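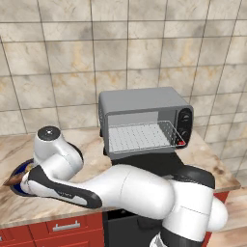 The Plommont Motor Board, version 4

Okay, so this is the page for the motor board, and if you've come over from the kit page you can skip the first bit because you've heard it from me already.

I started making these for myself. I like building small machines that move things around – plotters, a camera slider, a sand table that drew spirals until the cat found it – and every one of them began with the same afternoon of plugging little driver modules into a breadboard and then finding out which jumper wire was loose. After the third or fourth time I drew up a board that had the drivers, the power input and the end stop connectors all in one place, with screw terminals big enough for my thumbs. Noemi Esposito saw it at our Thursday build night and asked for one, then wanted another for her brother, and now I have a shop page. Hi!

What it does

The board sits on top of an Arduino Uno or anything with the same pin layout. It drives up to 4 stepper motors, the ordinary bipolar kind with four wires, and it has headers for 2 hobby servos on their own 5 volt supply. That last part took me two versions to get right. On version 2 the servos shared power with the Arduino, and every time a servo stalled the whole thing would reset and forget where it was. Very exciting on a plotter with a full pen.

Power goes in through the green terminal block, anywhere from 9 to 24 volts. There's a fuse (the kind you can buy at the auto parts store) and the board is protected if you hook the supply up backwards. Please don't test that on purpose. Latrice Boateng did, at my kitchen table, while looking me straight in the eye, and it was fine, but I aged a little.

End stops plug into the white connectors along the short side. Each one has its own pull-up and a small filter, so long wires next to motor cables don't cause phantom triggers the way they used to. If you're using plain microswitches, wire them normally closed. The library expects that, and a broken wire then reads as a stop, so the machine stays put.

What's in the bag

One assembled and tested board, two spare fuses, a strip of stick-on labels for your motor cables, and four plug-in driver modules with heat sinks already attached. I used to ship the heat sinks loose. People put them on crooked and they touched the pins, so now I do it with a little jig and a cup of coffee.

Not in the bag: Arduino, motors, power supply, USB cable. I get asked about the power supply a lot. A laptop-style brick rated 12 volts and 5 amps will run most desktop-size machines happily. If you're driving four bigger motors at once, go up to 24 volts and check the current setting on each driver before you turn anything on.

Setting the current

Each driver has a tiny brass-colored screw on it. Clockwise is more current. I set them all low before shipping, low enough that a medium-size motor will turn but won't push very hard. Work up from there in small steps with the power off between turns, and stop when the motor stops skipping under a normal load. A motor that's warm is okay. A motor you can't keep a finger on is set too high, so back it off a quarter turn and let it cool.

And never, ever unplug a motor while the board is powered. That's the one thing that kills drivers every time. I've got a jar of them.

Software

The library is called Sandau, after the street I was living on when I wrote the first bit of it. You give it steps per millimeter for each axis, a top speed and an acceleration, and it handles the ramps. There are example sketches for a pen plotter, a camera slider and a turntable. 

If you'd like to use your own code, go ahead – the pin map is printed on the underside of the board, and the step and direction lines are plain logic with no tricks. Two analog pins are left free and brought out to a header at the back. Noemi uses hers for a joystick.

What changed from version 3

The servo header moved away from the USB socket, where it fouled the plug on some clone boards. The mounting holes are a hair bigger and now take M3 screws without a fight. I also swapped the status light from blue to green, as the blue one lit up my entire bedroom. Any sketch written for version 3 will run on this one without changes.

Price and shipping

The board is $47 with the drivers. Bare boards without drivers come and go, so ask. I have 100 of this version made up, and the next run won't be until October at the earliest, as the assembly place I use shuts down for part of the summer and then has a line out the door.

Everything ships from my house in a padded mailer. Orders that come in by noon usually go out the next day, unless it's the weekend. If yours shows up dead, write to me with a picture of how it's wired and I'll either spot the problem or send another one.

Clubs and classrooms

If you're buying for a class, email me before you order. I do a discount on bigger orders and I'll throw in a bag of fuses, which you will need. The Dunleavy makers' club runs theirs on a rolling cart with a plotter they named Dollar, and they wrote up their wiring really nicely, so ask me for the PDF. It's better than my own instructions, and I'm slowly stealing from it.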